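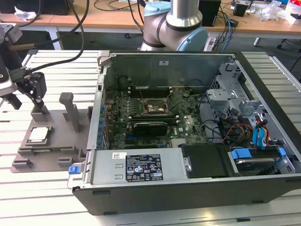 Removing power supply from old Dell tower, do I have to take the drives out first?

I have an old Dell desktop that I want to fix up for my father. It was dead when I got it and I want to try another power supply. So far I have the side panel off and the processor out, and I stopped there. The power supply is the long silver one with a bright blue latch at one end, and I can't tell if the latch is all that holds it in. There are no screws that I can see on the top. The drive has blue clips too and I don't want to pull on the wrong thing. Do the hard drive and the light blue SATA cables need to come out before the power supply will move? Also, is it OK to leave the CPU socket open while I do this?
Posted by Sachiko Furukawa

3 answers

Yuto Takagi
Leave the drives where they are for now. Unplug the wall cord, hold the power button in for a few seconds, then unplug every power lead that goes from the supply to the board and the drives. Take a picture of each plug before you pull it. Next look at the outside of the rear panel. Many Dell towers have screws there and some also have a latch inside, so check for both. With the screws out, press the latch and slide the supply away from the rear wall before you lift. If it won't slide, a cable is usually tucked under a metal tab somewhere.
I would close the socket. The pins bend very easily and a dropped screw will do it. Put the CPU back in, or lower the frame and lay a clean card over it. You will need new thermal paste when the cooler goes back on.

oda239
just buy a new one, not worth the time

Wilita
Before you order anything, read the label on the old supply and copy down the part number. A standard ATX unit may not fit the case, and on some Dells the main plug is different too. I paid for the wrong one in January and had to send it back. Used ones are cheap if you search by the part number.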